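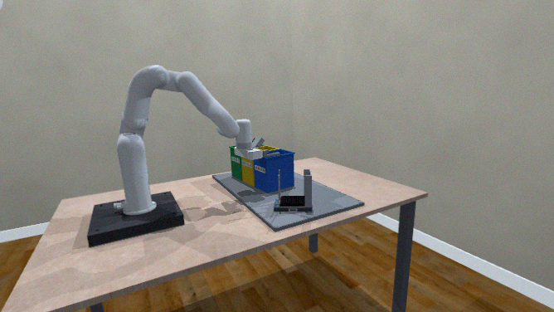
Workshop notebook, dye bench. Entered by Javiera Toledo, June, 4:40 pm

Well, the second walnut bath is done, and I'm writing this with brown fingernails and a cup of tea that may or may not have husk in it. I promised the Trastwood people I'd keep better notes this time, so please forgive the rambling, it's the only way I know how to keep them.

Started with 900 g of dried husks from the Donville tree, soaked overnight in the big enamel pot with the lid on (the smell is earthy and quite pleasant until it isn't). Simmered gently all morning, strained through old curtain fabric, then put the liquor back on and let it cool until I could hold my hand against the side of the pot. Into that went 300 g of the Sasta wool, wetted out beforehand, no mordant at all. I do love that walnut will grab onto wool without any help.

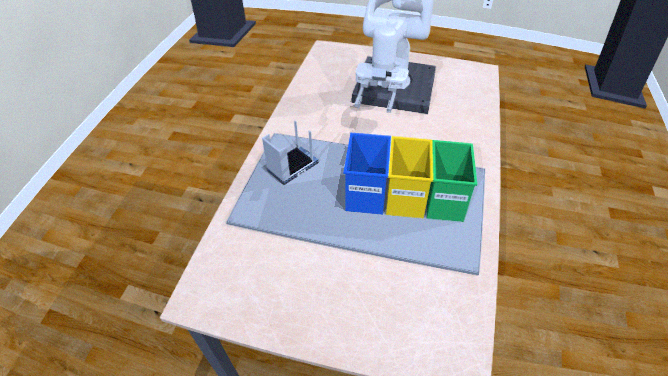
The colour came up faster than in the first bath. By the time I'd washed the breakfast dishes the skeins were already past honey and heading for a good saddle brown, which made me a bit nervous, so I turned them more often than I usually would. No felting that I can find. One skein has a paler patch where the tie was too tight, entirely my own fault, and I've retied the rest in loose figure eights with cotton scraps. Please do the same if you pick these up before I'm back!

Tried a dash of iron water on 19 g of leftovers in a jam jar. It went a lovely grey-brown, nearly charcoal in the deeper twists, but the fibre feels harsher to me. I'd halve the iron next time and take it out sooner. The jar is on the windowsill with a label on it, so don't tip it out, I want to see how the sediment settles.
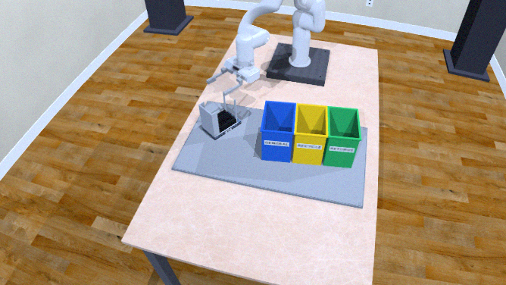
Still wondering about the water. The first bath was tap water and the second was from the rain tank, and I changed the soaking time as well, which was silly of me, so I can't say which of them gave the richer brown. Trương method next, as written on the old card inside the cupboard door: husks crushed first, long cold steep, no simmering. It'll want patience and a spare bucket.

Leftover liquor is in the lidded pail under the sink. Good for at least one more exhaust bath, maybe a tan on the cotton if somebody has time to scour it.

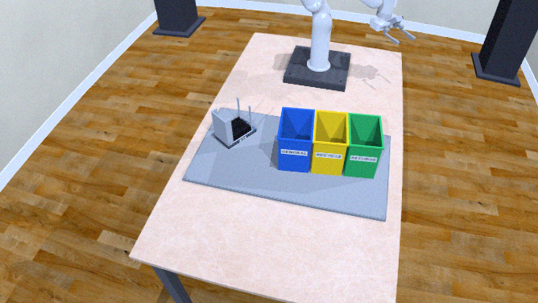 White arm on its dark base plate, far end of the long table.

To buy: cotton gloves, pH strips, more tea.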